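Vonik Cloth Set, Pale Green – Review After Three Months of Use
Written by Renato Barrientos, 08/08/2020

I bought the Vonik cloths in May, when my old kitchen towels became so thin that I could see my hand through them. I am not a person who reads much about towels before buying, but this time I did, and I did not find many reviews from people who had washed them more than once or twice. So I waited before writing mine.

The set has 10 pieces, all of the same size and color. The shop calls the color "Sage Mist". On the screen it looked to me stronger, like the leaf of a real sage plant. In my kitchen it is a pale green, and near the window it becomes almost gray. My wife likes it more than the color on the website. I wanted the darker one, but I am used to it now.

The first thing I must say is that you should wash them before you use them. When they are new they have some finish on the surface, and the water stays on top in small drops. I dried one wine glass with a new cloth and it was a waste of time. After two washes they began to drink the water properly, and after four or five they were at their best. The paper label says to wash one time. This is too optimistic.

The cloth is soft, and this has a good side and a bad side. It goes easily into a narrow glass or around the handle of a cup. But it does not keep any shape. If you take it by one edge, the rest follows in a heap, and when you put it down it stays full of folds until you pull it flat with your hand. 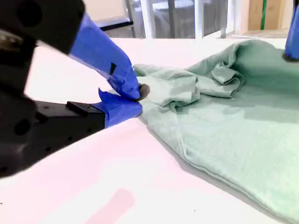 For folding I lay the cloth on the table, pull two corners and smooth it with the side of my hand from the middle to the outside. Then in half, and in half again. With my old towels I could do it in the air, without a table. With these I tried and the corners never met. It is a small thing, but I do laundry for five people and I notice it.

The hem is the part I looked at most carefully, because this is where my cheap towels always died. Vonik makes a folded hem with one line of stitching. In my set all the hems are still closed. One cloth has pulled a little at the corner, so it is not a perfect square anymore, and this one I use for the floor under the dog's bowl. I wrote to the shop in Drotdale to ask if this is normal. A man called Facundo Godoy answered me the next day, very polite, and offered to send another piece. I did not accept, it was only one corner.

About washing: I use warm water and no softener. I used softener one time and the cloths were slow to dry anything for the next week – do not do it. They leave some lint on black clothes in the first wash, so keep them separate. The color has stayed the same for me, except for one cloth with a tomato stain that did not leave completely.

Before these I had the Plindwood towels, which are thicker and rougher. For heavy pots I still prefer Plindwood, they feel safer in the hand. For glasses, for hands and for covering bread dough, I take Vonik every time. My sister in Toledo has the Vonik set in white and she says it shows everything, so think about this if you cook with oil as much as she does.

I would like a loop for hanging. There is none, and on my hook the cloth slides down to the floor if I do not push it well. I will sew a piece of ribbon on two of them when I have time.

I give four stars. I took one away for the missing loop and for the corner. I would buy them again, but in the darker green.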